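Two-arm bench build, Gutcombe shared workshop
Posted 19 Dec 2020

Shengli Dong and I have been putting this thing together since October, and people at the workshop keep asking for pictures. I said I'd put up a page once it did something useful. It hasn't yet, by my standards, but Shengli says I'll never be happy, so the page starts now and more will go up as we get on.

The plan is two arms sharing one table, picking up pill bottles and small household stuff. Shengli thinks it could sort a week of medicine for his aunt. I think his aunt is faster, and she doesn't need a power strip.
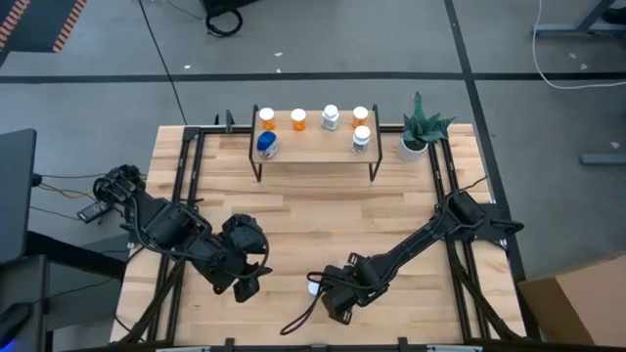
My main complaint is still the cables. Every joint you add is another place for one to snag, and no amount of tidy routing has changed my mind. The extrusion frame I'll give credit to. Bolting both arms to the rails was Amândio Garcia's idea, and I argued for fixing them to the wood. He was right and I've told him so, once.

Bottles sound easy until you try them. Caps are slick, labels peel, and a grip that suits one size knocks over the next. Our best run so far was 7 good picks out of 11, and I'd call two of those lucky.

Next up is the handoff from one arm to the other. Shengli gives it four weeks – I've heard that before. If you want to bet against him, the sheet is by the door.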